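Filling the Lighter Trays at Barnedine

Saturday mornings at our little counter start with my favourite job of the week, and I finally have a gallery page to show it off! Everything comes out onto the blue table in one glorious muddle, and then it all gets stood up in black grid trays, one lighter to a cell. We keep the plain black ones together and give the blue ones a tray of their own, so that anyone walking up can see straight away what we've got.
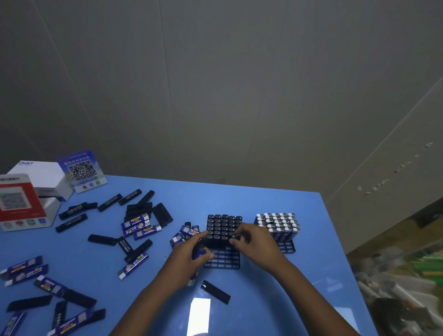
I do love how quickly a tray starts to look smart. A few full rows, all the little metal wheels facing up, and suddenly it's a proper display (I could happily do this until lunch). The payment sign and boxes live at the back, well out of the way of busy elbows, and the front of the table is left for sorting.

My one tip, if you're setting up a stall of your own: tip the lot out first. Picking from a big heap is so much nicer than rummaging in a carton, and you spot the odd one out much sooner. The trays are brilliant too – light, easy to wipe, and we've had ours for 15 months without a single cracked cell. 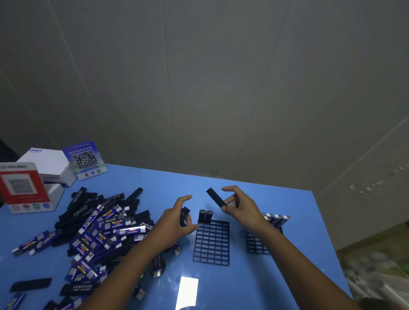
Black grid racks in the middle, and a lovely big heap on the left still to sort.

More from the counter in October, when the Clurnus shelves go up!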